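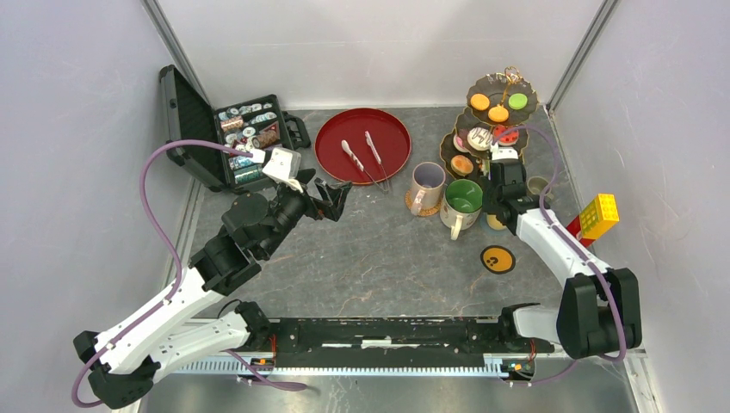

Notes for the talk – community hall nights, how to set a table so people stay. Start with the budget, they always ask. 1252 for the whole of last season, seven nights, most of it food. Say thanks to Shirley Heywood for the hall in Skesby. Then straight into the first point – put everything out before the door opens. Chips in the open case, lid back, still in their rows. Round red tray with the tongs on it, mugs and the dessert stand together. Point at the tray. Two pairs of tongs, ask why two. Let them answer. (One for sweet, one for savory. At Uritz we had one pair and a line out to the coats.)

Second point. Chips. Don't hand them out at the door!! People put them in pockets, we lost a rack of reds that way in January. Leave them in the case till everyone has sat down. Dealer at each table comes up and takes what they need. Colors – write the values on a card and stand it by the case, new players won't ask. We play for nothing, say this early and say it twice, someone always thinks we're running a casino. Winner picks the first dessert next time. Dindo Samonte's idea, credit him.

Starting stack 400 in chips. Was 800, games ran past eleven and the people with kids went home before the end. 400 is done by ten with a break in the middle. Ada will say it's too short. Let her say it.

Third – food. The tiered stand. Black plates, gold edge, curly handle on top, looks dearer than it was (pause). Small things only on it, nothing that needs a fork. Brownies cut little, shortbread, grapes. No powdered sugar – gets on the cards and then the cards are finished. No icing either. Catacutan branch did cupcakes and binned four decks.

Tongs stay on the tray, not on the stand. Striped handle people seem to find first, don't know why. Wash them at the break, somebody has to be told to do it or it doesnt happen.

Mugs. Keep drinks on the serving table and OFF the card tables. This is the one rule I'm strict on. Coffee plus felt, you've all seen it. Mugs not paper cups, paper cups go over if you breathe. Mugs go back to the serving table between hands, people grumble for one night and then they do it.

If time – story about the Samotbridge night, power cut, Amado Javier dealing by bike light. Skip if running late. It's a long one.

Packing up. Chips back in rows by color while the last table is still playing, count at the end only if a row looks short. Stand comes apart, wrap the plates in tea towels. Tray last, everything small goes home on the tray.

Questions. Likely ones – can you do it with under-16s (yes, call it counters), do you need a licence (ask your town, don't guess form the stage), where do the decks come from.

Sign-up sheet by the door. Mention it before questions not after, they leave.

Last updated: January

Comments

Ada Pagano: 400 is too short. You knew I'd say it.

Dindo Mercado: We tried the no drinks on the card tables rule at ours. Two spills all winter, both mine. What do you do for people who can't keep getting up?

Shirley Heywood: Please add that the hall has to be clear by 11, including the kitchen.

Contact the speaker | Copyright Skesby Card Evenings | Back to top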